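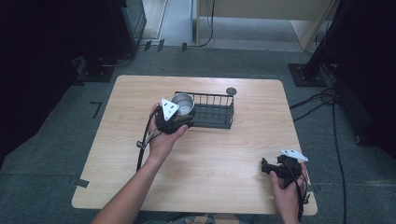 Metal cup and green wire basket on the low table

Thread: Wire basket for the coffee table – worth it or just more clutter?

rimura_fan
Light wood table, rounded corners, gray carpet. I want one spot for the cup, the coaster and the remotes so they quit wandering. The basket is the low rectangular kind from Huncombe. Thoughts before I buy a second one for the shelf?

dustbin_dan
My thought is you now own a basket. The cup isn't in it. The coaster isn't in it either, if that dark round thing behind it is the coaster.

rimura_fan
It's the coaster. Give me a minute, I just got the thing.

Horațiu Munteanu
I've had one like it for 4 years. Keys and chargers, fine. Cups, no. A cup in a wire basket tips the first time somebody bumps the table, and then you're cleaning coffee out from between the bars with a toothbrush.

mapleknob
Disagree. Mine has a solid base and so does this one from the look of it. Put a folded cloth in the bottom and a cup stands up fine. I carry three mugs to the kitchen that way every night.

Horațiu Munteanu
Carrying, sure. I'm talking about leaving it there all day with coffee in it.

dustbin_dan
A tray does both jobs and wipes clean. I don't get why everybody on here wants bars.

vgavrila
Valentin Gavrilă here, I posted the Nistor tray thread back in June. Trays slide. I had one on a smooth tabletop like this and it went over the side with 246 puzzle pieces on it. Found 245.

mapleknob
lol. Which one was missing

vgavrila
Sky. Of course.

dustbin_dan
So put felt dots under it. I'm still not sold on baskets. The Zurkison site says theirs is "tested to 3,000 lifts" and I'd like to know who is lifting a coffee table basket 3,000 times.

mapleknob
Me, apparently. Three mugs a night adds up.

rimura_fan
OK so cloth in the bottom, remotes and coaster inside, cup stays out. Second one on hold. The shelf one was going to be the long version anyway and I need to measure, I think it's 165 mm deep – can anybody confirm?

Horațiu Munteanu
Outside or inside? They never say. Measure it in the store.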